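Robotics > Interviews > Safety

Reading time: 2 min

Heidrun Reisinger still remembers the stop that did not stop. In April, one of her two table arms kept closing after the button was pressed. "The other one froze, as it should," she says.

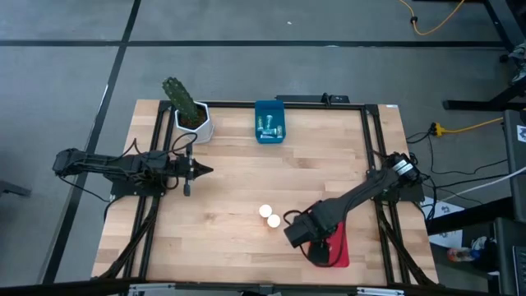
The log showed a delay of 363 milliseconds. "For a finger, this is long," she says. Her colleague Tanvir Sikder found a loose connector.

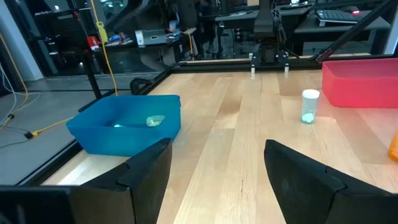

They now test the stop on each arm alone - before every shift.

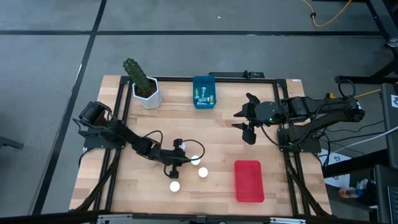 Reisinger does not trust one good test. The arms share a table, and with a gripper open over the middle, like the right one, a late stop can mean a crushed hand. "So I press it again," she says.

We use cookies to improve your visit. Accept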